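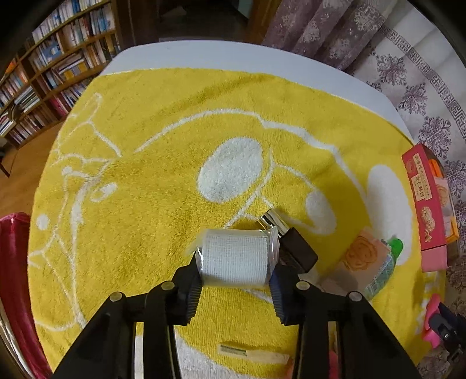
Ticket 785 — Handgreifer, Station Quezada: Finger schließen ungleich

November, eingetragen von Amarachi Sani

Gemeldet wurde: Beim Schließen kommt der rechte Finger früher an als der linke. Bei festen Teilen merkt man es kaum. Bei leichten, verpackten Teilen, zum Beispiel einer Mullbinde in Folie, wird das Teil zur Seite geschoben, bevor beide Finger Druck geben. Die aufgezeichnete Öffnungsweite springt dabei am Ende der Bewegung.

Gerät: Handgreifer mit zwei Fingern, Typ Julineck, Kamera oben am Griff. Steuerteil Fliloreck. Zähler beim Eingang der Meldung: 2.596 Schließvorgänge nach der letzten Wartung.

9:10 Uhr
Greifer von der Station genommen, Kamera und Stecker geprüft. Alles sitzt fest. Ich habe zuerst einen Fehler in der Nullstellung vermutet und diese neu eingelernt. Danach ist der Sprung noch da, auch an derselben Stelle. Also liegt es nicht an der Nullstellung.

9:40 Uhr
Greifer ohne Teil langsam geschlossen und wieder geöffnet, mehrmals. Der linke Finger hat Spiel am unteren Gelenkbolzen. Mit der Hand kann man ihn etwas bewegen, ohne dass der Zug am Griff reagiert. Rechts ist kein Spiel zu fühlen.

10:25 Uhr
Linke Seite geöffnet. Der Bolzen selbst ist in Ordnung, aber die Buchse ist oval gelaufen. Im Lager waren noch Buchsen aus der Lieferung von Plulidano. Eine davon eingesetzt, den alten Bolzen wieder verwendet, sehr wenig Fett. Bitte kein Spray nehmen, es kommt sonst auf die Fingerpolster und dann rutscht Folie.

11:05 Uhr
Fingerpolster mit einem feuchten Tuch gereinigt und trocknen lassen. In den Rillen war viel Staub und Flusen. Ich habe sie nicht gewechselt, die Rillen sind noch tief genug.

11:30 Uhr
Nullstellung noch einmal eingelernt, jetzt mit neuer Buchse. Probe mit Binde, kleiner Flasche und Kekspackung, je 3 Durchgänge. Beide Finger kommen gleichzeitig an, die Binde bleibt liegen, wo sie liegt. Kurve der Öffnungsweite ohne Sprung.

Offen: Die rechte Buchse ist genauso alt wie die linke war. Ich schlage vor, sie bei der nächsten Wartung mitzutauschen — auch wenn man jetzt noch nichts fühlt. Die Aufzeichnung 135 ist mit dem Fehler entstanden und soll bitte für die Auswertung der Öffnungsweite gesperrt werden. Die Bilder darin sind brauchbar.

Status: behoben, bleibt bis zur Sperrung der Aufzeichnung offen.

Kommentare

Kayode Ezeani: Danke, 135 ist gesperrt. Hast du die Schraube am Bolzen wieder mit Sicherungslack versehen? Beim letzten Mal hatte sie sich gelöst.

Amarachi Sani: Ja, mit dem blauen, ein Tropfen. Steht leider nicht oben, Entschuldigung.

Kayode Ezeani: Gut. Rechte Buchse habe ich bestellt. Ich schließe das Ticket.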